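Magazine > Work Life > The Office Kitchen

We use cookies to remember your settings and to count visits. Manage preferences | Accept

The desk that became a kitchen

By Wian Moodley
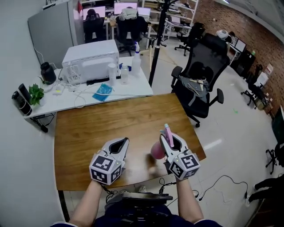

Every small office I have ever worked in has had a kitchen that wasn't a kitchen. At my first job it was the top of a filing cabinet, with a kettle on it and a box of sugar that had gone hard as a brick. At Novum, where I spent most of March, it is a plain white desk against the wall with the microwave on it, a few steps from the people working, and I grew so fond of it that I kept drifting over there when I should have been interviewing somebody.

Novum rents one floor in Haltville, in a building with 1,156 square feet to a tenant and not a sink among them (the sink is down the hall, shared with a dentist). So the microwave went where the outlets were, and everything else followed it, the way things do. A spray bottle moved in beside it. A cup was left there once and that became the place for cups. Then came a little potted plant, a jar with a dark lid, and a pair of black speakers that had lost their spot elsewhere and settled at the far end as if they had always belonged with the lunch things.

Attila Szilágyi has been there longest and remembers when it was an ordinary desk with an ordinary person at it. "She moved to Lorholm and we put the microwave down just for the weekend," he told me, and laughed for quite a while. He paid 70 dollars for it, secondhand, and carried it up the stairs himself on a Saturday with his coat draped over the top to keep the rain off.

What I like about a corner like this is how much of the day passes through it. By noon there is a line, and the line is where you hear whose daughter got her license and which printer is acting up again. Somebody brings noodles from Chaiyaporn, the place across the street, and the whole room smells of basil until three. I learned more about the company waiting for my soup than I did in any of the meetings they kindly let me sit through.

It does get messy, of course. Cables are the worst of it. A white one gets coiled up and set down on the desktop, meaning to be put away, and a week later it has become part of the landscape. Attila's rule is 10 minutes on a Friday, everyone standing up, and whatever has no business near food goes back to its owner. They wipe the top down, water the plant and leave the speakers alone.

There was talk last year of doing it properly, with cupboards and a counter and a small fridge built in. The quote came back and they got as far as choosing handles. In the end they spent 500 dollars on a good wooden table and decent chairs for the other side of the partition, and went on heating their lunches on the same white desk. I was there for the first meal at the new table. It was leftover lasagna, and it took four turns in the microwave to get everybody fed.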